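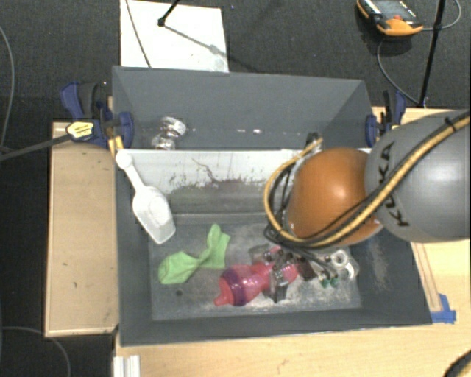
Gripper Trials FAQ
Last updated 30 Aug 2020

I get a lot of mail about the bin picking tests, and most of it asks the same handful of things, so I put my answers on one page. If yours isn't covered, write to me and I'll add it (eventually!).

What are you comparing, exactly?
Two grippers, the Evach and the Enache, on the same arm, with the same bins and the same objects. The Evach is a two-finger pneumatic gripper with fairly slim fingers. The Enache is electric, heavier, and has wide padded fingers. I started in May thinking I'd be done in a couple of weeks. Ha.

Which arm do you use?
A KUKA. It's a lot of arm for picking up a bottle, I know, and people write to tell me so. But it's the one I have, it holds its position nicely, and it doesn't care which gripper I hang on it. If you have something smaller, go ahead and use it, just check the payload with the gripper and the hoses included. I forgot the hoses the first time around.

How many picks have you done?
400 with the Evach. The Enache is at 186 because I lost a good chunk of the summer to its controller, which kept dropping the connection whenever I changed speed. So please don't treat the two sets as a fair race yet.

Why such odd objects?
I like things that are awkward in different ways. A see-through pink bottle on its side is hard for the camera and also wants to roll. A light-green piece of cloth that looks like a sock, all twisted up, has no shape you can count on from one pick to the next. A white plastic scoop leaning along the side of the bin with its handle over the rim is just mean. If I only used little cardboard boxes, both grippers would look great and I'd have learned nothing.

So which one is better?
For cloth, the Evach, and I don't think it's close. The slim fingers get down to the floor of the bin and pinch. For the bottle I like the Enache, the pads give a little and the bottle stays put while the arm lifts. For scoops I don't like either of them very much. The handle is fine if it's sticking up, but a scoop lying flat is a lot of scraping and bad language.

Is that why your bins look so beat up?
Some of it, sure! The floor has those pale scuffs all over it and the white band on the far wall is flaking. I keep meaning to buy new ones, but then I'd have to redo the camera calibration.

Do you really need to clamp the bins?
Yes, yes, yes. I use bar clamps, one on each end. Without them a finger catches a wall, the bin slides a hair, and every pick after that is off. I chased a "software bug" for two days before I figured that one out.

How do you keep the hoses from snagging?
Leave a loop near the wrist, big enough that the last joint can turn all the way without pulling. Tie the cables together farther back along the arm, and leave them a bit free close to the gripper. Then run the wrist slowly through its whole range by hand and watch. Mine still rubs in one position and I've just told the planner to stay out of it.

Where's the camera?
On a fixed mount, looking down at the bins from the side. I tried one on the wrist and got nicer close-ups, but the cable was one more thing to drag around and the arm had to stop and look before every pick. Clear plastic gives it trouble wherever I put it.

Can I use your code?
The pick scripts are part of Dramimitz, my little control package, and you're welcome to them. They're messy. The part that talks to the Enache is especially messy, see above.

Could I send you a gripper to try?
Please do! Write first so we can sort out the mounting plate. I pay return shipping inside the country, and I can meet you if you're anywhere near Brerndale. I'll post whatever I find, good or bad, so don't send it if that worries you.

What's next?
Finish the Enache set, then softer finger pads on the Evach. I have a sheet of silicone on order for that.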